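Henenus
About us

Who we are

Henenus is a small firm that helps other small firms decide whether to buy a robot. We work for the person who has to sign the order. We don't sell robots, we don't fit them, and we take no commission from anyone who does. If you came here looking for a page about the factory of the future, there are plenty of those elsewhere and most of them have better music.

We look at quotes. We look at the job the quote is meant to cover. Then we write down what we think it will really cost, what it will do to the working day, and what you'd be left with if it went badly. Quite often our advice is to wait a year. Sometimes it is to buy a better trolley.

How we started

Beca Trevor spent a long time as a buyer for a firm that packed bathroom fittings. One June she was handed a budget for an automatic packing cell and told to have it running by the autumn. The price of the arm was clear enough. The price of everything round the arm was spread over four quotes from four suppliers, none of whom had spoken to the others. The guarding was quoted for a machine of a different size. Training was down as "included", and when she asked what that meant she was sent a link to a film.

The cell did get built. It packed one size of box very well. The firm sold eleven sizes.

Beca left the following year and set up Henenus with Judit Sipos, who had been on the other side of the table writing those sorts of quotes and had got tired of being asked to make them shorter. Judit's first rule for the new business was that we would never accept a lunch from a supplier. Beca thought that was going too far until the first Christmas, when the hampers started coming.

What we do

Most of our work falls under budget reviews. You send us the quotes you've had, whatever state they are in, and we send back one sheet that puts them side by side on the same terms. It sounds like a dull job and it is. Quotes for this kind of equipment are written so that they can't be compared. One has the gripper in the price, the next has it as an option, and a third has "tooling to be agreed", a phrase that has cost our clients more money than any other.

We also do site visits before an order goes in. We stand by the job for a full shift, including the part of the shift when the supplier's salesman has gone home. We want to see what turns up bent, what turns up in the wrong tray, who notices and what they do about it. People fix a great many small things with their hands in a working day and hardly ever mention it. All of that has to be paid for again when the hands are taken away.

The third piece of work is trials. If a client is serious about a machine, we'd like them to hire or borrow before they buy, with their own parts, for long enough that everyone has stopped being polite about it. We draw up the trial terms, agree with the supplier what would count as a failure, and sit in on it. Suppliers who are sure of their kit tend not to mind this. We have come to read a good deal into the ones who do.

What we charge

A budget review is a fixed £500. A review with a site visit and written report is £3,000. We put these figures on the page for the simple reason that we complain about firms who don't. Travel is extra and charged at what it cost us. Trials are priced by length and we will give you a figure in writing before anything starts.

We don't charge a share of "savings found". We looked at doing it that way, and it would have paid us to be gloomy about everything. We are gloomy enough for free.

A few things we have learned to doubt

Payback periods. Nearly every quote comes with one, and it is nearly always eighteen months. We have seen eighteen months for a palletiser, for a labelling arm and for a floor cleaner. When we ask for the working, it generally assumes the machine runs every hour the building is open and that the person it replaces did nothing else. We do the sum again with your own hours. On the last job where we did this, for a maker of garden lights called Gulilden, the eighteen months became a little over five years. They bought it anyway, for reasons to do with bad backs and a hard job to recruit for, and we thought those were good reasons. They were just not the ones in the quote.

Demonstrations. A demonstration is a machine doing the one thing it has been set up to do, in good light, with clean parts. We'd ask you to bring your own parts in your own box, and to bring the scruffy ones. Judit keeps a carrier bag of other people's awkward parts for clients who forget.

Software fees. Read this section of the quote twice. A yearly licence that looks small beside the machine can pass the cost of the machine before the machine wears out. One client had been sent a price of £135 a month for a "support portal" and nobody at the supplier could tell us what was in it. It was taken off after one phone call.

The word "flexible". Almost any arm can be made to do a different job. The question is who makes it, how long that takes, and whether you are paying them by the day.

Spares. Ask what a new set of fingers costs and how soon it could be with you. Ask it of the person who posts them out, if you can get that far.

Work we can talk about

Most clients would sooner we kept quiet, so this is a short list.

Amissah make small plastic housings and wanted to know whether an arm could load them for finishing. They had two quotes that differed by a factor of three. The cheaper one had left out the guarding, the stand and the cost of teaching the machine each part. Put back in, there was very little between them, and Amissah chose the firm that was nearer and answered the phone.

Viltach hire out equipment for trials, and we have sent several clients their way. We should say plainly that we get nothing for doing so. We have also sent clients elsewhere when Viltach didn't have what was needed, and in one case when we thought their hire terms were poor. They changed the terms afterwards and we don't claim that was down to us.

Gulilden we have mentioned already. Their machine is in and running. The extras came to £1,628 over the price on the order, nearly all of it for brackets, and we had warned them to keep more than that back. We'd count it as one of our better results, though it doesn't make much of a headline.

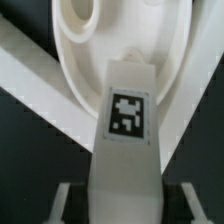

Should we set aside money for the gripper as well as the arm?

Set aside a separate line for it, with enough for at least one full redesign. The first set of fingers is a guess at what will suit your parts, and it is common for the second set to be the one you keep. Get the price for both before you order, along with who owns the drawings.

Who you will deal with

Beca does the budgets and most of the site visits. She will ask to see your invoices for overtime and agency staff, which people find odd, and she will want to see them before she looks at any machine.

Judit does the technical reading and runs the trials. She can tell you what a line in a quote means and what it is meant to make you think it means. She is less patient on the phone than Beca and a good deal quicker by email.

There is no sales team. If you ring, one of us picks up, or it goes to the machine and we ring back the same afternoon.

What we won't do

We won't write a report to back up a decision that has already been made. We get asked more than you would expect, usually by somebody pleasant whose director has seen something at a show. We can look at the order and tell you how to make the best of it, and we're happy to do that, but the report will say what we think.

We won't give advice on cutting jobs either. If that is the whole of the case for the machine then you need a different sort of firm, and in our experience you should look at the sums again as well.

Getting in touch

Send us the quotes, or a few lines on the job if you haven't got as far as quotes. It helps to know what the parts are, how many shifts you run and what has gone wrong with the job in the past. Please don't tidy anything up first. We read everything that comes in and reply within the week, and if we think you don't need us we'll say so in that reply and there won't be a bill.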